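Guest kitchen and coffee corner: frequently asked questions

Last updated 16/08/2021

These are the questions guests at the Wasuslow studios ask most often about the coffee machine and the table it stands on. If yours isn't covered, ring 443 from the phone in the hall.

Is the coffee free?

Yes. Capsules, milk and sugar are included in the price of your stay. The first capsules are put out before you arrive and we top up the holder when we clean. If you run out in between, spare boxes are in the cupboard in room 106, which is open during the day.

How do I make a cup?

Fill the water tank to below the top, put the lid back on and switch the machine on at the wall. Lift the handle, drop in a capsule, and close the handle fully. Put your glass or cup under the outlet before you press anything. If the handle won't close, don't force it. Take the capsule out and try again.

Can I use my own capsules?

You can if they are the same shape and size as ours. Hold one of yours against one of ours before you try it. Please don't use the refillable kind, as we had two machines jam with them in July. 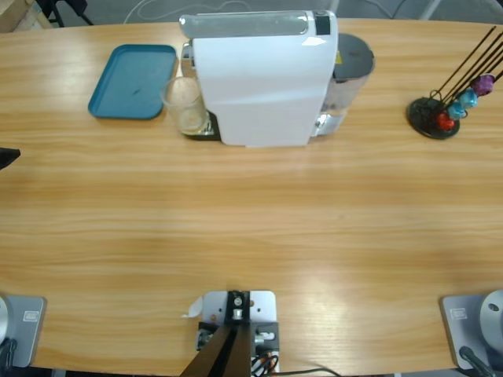 Capsules are sorted by colour, and the printed card inside the cupboard door tells you which is which. It was written by Settimio Cirillo, who looks after supplies, and he changes it whenever the selection changes. The holder is the black wire one on the right of the table, and the capsules clip onto its rods, so a red one or a purple one can be taken without disturbing the others. Pull it straight off. If you change your mind, clip it back on.

Which capsules are decaffeinated?

Check the card. The decaf has changed more than once this year, so please don't go by what you had on your last visit.

Where do used capsules go?

In the lidded tub under the sink. They are collected separately by Pliltness, so keep them out of the food waste and the ordinary bin. Coffee grounds from a cafetière can go in the food waste.

Do I have to wash up?

Please wash your own glass after use. Milk foam dries hard on the bottom and is a nuisance to shift later. Warm water and the soft brush will do it. The small blue tray is for spoons and sugar and only needs wiping. Do not put it in the dishwasher.

How do I clean the machine?

Empty and rinse the drip tray when it gets full. Wipe the outside with a damp cloth. We do the descaling ourselves, every 90 days, with Ellutent powder, so please don't put vinegar or anything else in the tank.

Can I put hot things on the table?

No. The table is wood and it marks. Use a mat from the Güler drawer (the name is on the front), and mop up spilt coffee straight away.

The machine has stopped working. What now?

Switch it off at the wall, wait about 2 minutes and switch it on again. Check that the tank is pushed right down and has water in it. If it still won't go, leave it off and ring us. There is a kettle and a jar of instant in the cupboard in the meantime.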